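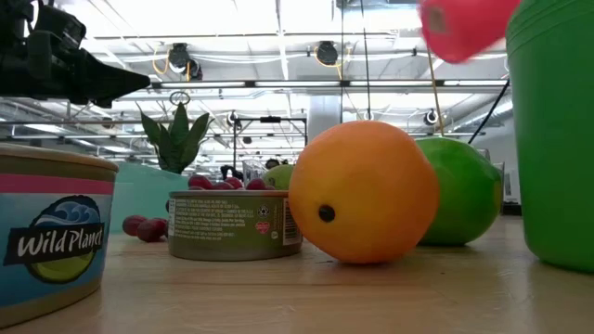 Distasmont 项目 设备采购碰头会纪要
11月
记录整理:设备采购小组

打印本页 | 用电子邮件发送

先说一句,这次的纪要又轮到我写,我写东西啰嗦大家是知道的,想只看结论的直接跳到后面“定下来的事”那一段。会是下午两点开始的,本来说好一个小时,结果开到天快黑,中间还停下来跑去工位旁边看了两回,所以有些讨论的先后顺序我按事情归拢过了,跟现场说话的顺序对不太上。

这次到会的有做抓取的、做机架的、管电气和网络的、管采购流程的,还有我。财务那边没能来人,提前把意见发过来了,我在下面单独写。

一、上次留的尾巴

上次会上欠着的几件事先过了一遍。

机械臂维保合同的续签,流程走完了,合同已经寄回来,原件在采购那里。续签条件和去年一样,响应时间也一样。我当时多嘴问了一句能不能把备件也谈进去,采购说问过,对方不肯,备件还是单买。行吧,那就单买,后面预算里要留这一块。

旧夹爪手指的磨损清单,做抓取的同事交了,写得特别细,连哪一副从什么时候开始打滑都记了。我建议以后都照这个格式来!大家没反对,那就算通过了。

电源插座加装的申请还压在物业那边。管电气的同事说已经催过,对方答应这个月给准信。这件事没落地,挂着。

还有一条是我自己的:上次答应整理一份桌面物品的采购清单,我拖了,没做完。认错,这次继续挂在我名下,下面会说到。

二、第二工位到底要不要上

这是今天的正题。大家先把需求重新讲了一遍,其实也没什么新鲜的,就是一个工位不够用了。白天抢时段,排班表改来改去,谁的任务都觉得自己的急。做抓取的同事讲,他们最难受的地方是换任务:上一拨人把桌上收拾成自己要的样子,下一拨人来了又要全部重摆,夹爪手指也可能要换,标定也要重新过一遍,真正跑起来的时间被切得很碎。他们的想法是两个工位,一个长期摆着厨房、餐桌这类东西,罐头、水果、杯子什么的就别撤了;另一个留给来回换的任务。

做机架的同事对这个想法是支持的,不过他提醒说,第二个工位如果还是照搬第一个,那现在的毛病也会一起搬过去。他列了几条,我记下来的有:桌沿外面那一圈型材,人站在旁边容易靠上去;走线是后来一点一点加的,想拆一根要动一片;上方吊装的东西越挂越多,再挂新的已经不好找位置。他的意思是趁着买新的,把这些先改在图纸上,别到时候装好了再返工。

我在这里插了个问题:能不能不买整套,先只买一条臂,桌子和架子自己攒?讨论了挺久的。做机架的同事算过工时,自己攒便宜是便宜,但他手上的活要停下来,停多久他不敢说死。抓取那边又等不起。最后大家还是倾向于架子和桌面外包出去做,我们出图,验收自己来。

所以要不要上第二工位,结论是上。没有人反对。有人希望分两步走,这个放到下面预算里讲。

三、报价的情况

三家的报价都到了,下面的金额单位一律是千元,含税,不含后续维保。

预算上限:1018
Cusov(机械臂、控制柜、首年软件授权):676
Prendel(夹爪及配套手指):170
Katsaros(铝型材机架、桌面、走线槽及安装):76

三家加起来在上限以内,余下来的不到一百,要拿去覆盖腕部和固定位置的相机、线缆、备件、桌上的消耗品,还有运输和吊装。看着宽裕,细算其实挺紧的。

Cusov 这一份争议最少。型号跟现在用的保持一致,原来的程序、标定流程、备件都能接着用,做抓取的同事很坚持这一点,我也觉得有道理,为了省一点钱换一个控制器,最后花掉的都是我们自己的晚上。采购问了能不能把首年授权拆出来晚点再买,对方回复可以拆,但是拆了之后总价不降,那就没必要拆了。交期对方写的是收到预付款之后开始算,我请采购回头让他们把起算点写得再明白一些,去年我们就是在这句话上吃过亏,预付款到底是我们付出去那天算还是他们入账那天算,两边扯了好久。

Prendel 这份说得最多。他们给了两个方案,一个是沿用现在的大号楔形手指,一个是带软垫的新款。新款贵一截,上面写的 170 是按现有款报的。

讨论到一半做抓取的同事坐不住了,拉着大家去工位那边看夹瓶子,说光在会议室里讲讲不清楚。
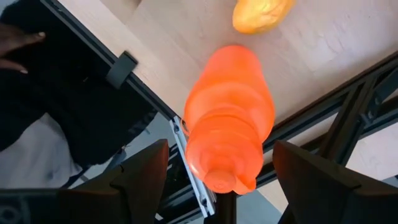
腕部相机视角:两根手指夹住橙色塑料瓶,近处是瓶盖一端

看完回来接着吵(是友好地吵!)。做抓取的同事的观点我尽量原样转述:现有手指面宽,夹这种一节一节带凸环的瓶子,手指面跟瓶身贴合的地方其实就那么几处,力给小了他不放心,给大了塑料瓶又容易变形。他希望至少有一个工位能配上带软垫的。另外他还嫌手指太大,腕部相机往下看的时候,画面下面两个角都让手指占了,放东西的时候想看清桌面得另外想办法。

管电气和网络的同事问,那把相机挪一挪不就行了?做机架的同事说挪可以,但是支架要重新做,线也要重新绕,而且相机往外伸就更容易碰到东西。这个问题今天没有答案,大家同意等新工位的图出来以后再一起看,先不要动现在这一个。

我个人的看法也写在这里,供下次讨论:软垫款可以先买一副回来试,别一口气把两个工位都换掉。垫子是消耗品,用多久要换、换一次多少钱,Prendel 的报价单里没写,这笔账不算清楚就去比价没有意义。采购同意去问。

Katsaros 这份价格大家都满意,问题在图纸。他们现在给的是通用方案图,桌面尺寸和我们的一样,但是型材的走法不是我们要的。做机架的同事说他要自己出一版图给他们改,重点是下面几条:

桌沿靠人站的那一侧,型材往里收一点,外面包一层软边。
走线统一从桌面下面的槽里走,不允许再从桌面上拉线。
桌沿上加装夹具的位置预先留好孔,以后加东西不要再临时打孔。
桌面仍然用浅色木纹的。抓取那边专门提出来,换颜色的话他们以前的数据就没法直接比了。
上方吊装的承重重新核一遍,核完要有书面的东西,不能口头说够。

最后这条是管安全的要求,去年就提过,我们一直拖着。这回趁着买新的把它办掉。

四、财务的书面意见

财务的意见一共两点,我照着念给大家听的,这里简单写一下。

头一点,今年的额度只能在今年用,跨年的部分要重新申请。也就是说合同最好都在年底前签,预付款在年底前付出去。
再一点,单项金额大的那笔,也就是 Cusov 那份,要有比价或者单一来源的说明。我们走单一来源,理由就是兼容现有设备,说明由我来写,做抓取的同事帮我看技术那一段。

念完以后有人嘀咕说年底前签完三份合同有点赶。确实赶。所以才会有人提分两步走:先签 Cusov 和 Katsaros,Prendel 的夹爪等试完软垫再定。这样有个好处,机架和机械臂的交期都长,先动起来;夹爪交期短,晚一点不耽误装。坏处是 Prendel 那 170 万一拖到明年,就得重新申请,到时候批不批谁也不敢保证。

讨论到最后折中了一下:Prendel 也在年底前签,但是合同里写明手指款式可以在发货前确认,差价另算。采购说这个要看对方接不接受,她先去谈。谈不下来就按现有款签,软垫款从余下来的钱里单买一副。

五、桌上的东西和消耗品

这一段就是我挂了账的那份清单。大家可能觉得买几个罐头、几个水果模型不值得上会,可是每次都是零零碎碎自己垫钱,回头报销对不上,最后还是来找我……所以这次我想一次列清楚,两个工位一起买。

初步的分类是:罐头和其他硬包装、塑料瓶、杯子和玻璃器皿、仿真水果和食物、摆设用的小植物。同一样东西最少买双份,一份用,一份放柜子里。抓取那边补充说,瓶子要多买几种形状,光滑的、带凸环的、细脖子的都要;罐头标签字多字少的也都要有,做识别的时候用得上。

玻璃的东西争了几句。管安全的意见是能不用就不用,做抓取的说透明物体本来就是难点,不放玻璃杯等于绕着走。后来说好可以放,数量压到最少,每次用完收回柜子,地上和桌上有碎渣必须停机再清,不能一边跑一边扫。这一条我会打印出来贴在工位旁边。

真的水果和食物一律不许过夜。这个不用我解释了吧。

清单我这周整理出来发群里,大家往上加,加完我统一下单。个人不要再自己买了,真的,求求各位!

六、场地和安装时间

新工位放在现有工位的旁边还是对面,又讨论了一轮。放旁边的好处是电源近,坏处是人走动的地方变窄,两边的人会背靠背。放对面宽敞,但是要等物业把插座那件事办完,等于又把命运交到别人手里。做机架的同事倾向放对面,管电气的也倾向放对面,理由不太一样,一个是图宽敞,一个是不想两台控制柜挤在同一路上。我自己原来是想放旁边的,被他们说服了。

那么就放对面。前提是物业这个月给出准信,给不出来的话,我们再退回去看旁边那个方案。

安装要停机,现有工位也得跟着停,因为吊装的时候下面不能有人。停机安排在一个周日,具体哪个周日等 Katsaros 的交期定了再说。停机前一天晚上要把桌上的东西全部收走装箱,箱子上写清楚是哪个任务的,别像上回搬桌子那样,收回来全混在一起,分拣分了一下午。

相机的事顺带说一下。新工位计划也是一个腕部的加固定位置的,型号跟现在一样。管网络的同事担心两个工位一起录的时候交换机撑不住,他要先做个测试,测试结果出来之前相机先不下单。存储那边他也想借这个机会扩一扩,我说你先写个数出来,没有数我没法往预算里塞。他说好。

七、培训和值班

新工位上来以后,会用的人得多几个。现在能独立开机、标定、处理急停的就那几位,谁请个假排班就乱了。Cusov 的报价里带一次上门培训,名额有限制,我们准备让还没学过的优先去,已经会的就别占名额了。培训之后每个人要自己完整走一遍流程,旁边有老手看着,走完签字,签了字才能单独排班。

还有人提出来,机器跑的时候旁边的人手放哪里、站哪里,要有个统一说法。现在全凭自觉,有人站得远,有人就贴着桌子站。做机架的同事说新桌子外面可以在地上贴线,站在线外面。大家同意,旧工位也一起贴。胶带从消耗品里出。

急停按钮的位置,新工位要求从桌子两侧都够得到。这一条写进给 Katsaros 的图纸要求里,我在上面漏写了,补在这里。

八、定下来的事

第二工位上,放在现有工位对面,插座办不下来再议。
三份合同争取年底前全部签完,Prendel 的手指款式争取写成发货前确认。
桌面沿用浅色木纹,不换颜色。
玻璃器皿可以用,用完收柜。
桌上物品和消耗品由我统一买。

各人手上的活:

采购:跟 Cusov 确认交期起算点;跟 Prendel 谈款式条款,问软垫更换的周期和单价;催 Katsaros 给交期。
机架:出修改图,找人核吊装承重,拿到书面结果。
抓取:写一份手指选型的要求,帮我看单一来源说明里技术那一段。
电气和网络:继续催物业;交换机测试;存储扩容要一个数。
我:单一来源说明;桌面物品清单;玻璃器皿那条规定打印上墙。

九、没来得及谈的

旧夹爪怎么处理,是留着当备件还是报废,没谈。
现有工位要不要跟着新图纸改走线,提了一嘴,没展开,估计要等新的装完看效果。
明年的维保预算,没谈。

下次碰头等 Katsaros 的交期回来就开,时间我在群里发。纪要里哪里记错了请直接在群里说,我改,改完重发一版。

打印本页 | 用电子邮件发送 | 返回顶部
Distasmont 项目设备采购小组 联系我们 版权所有,未经许可请勿转载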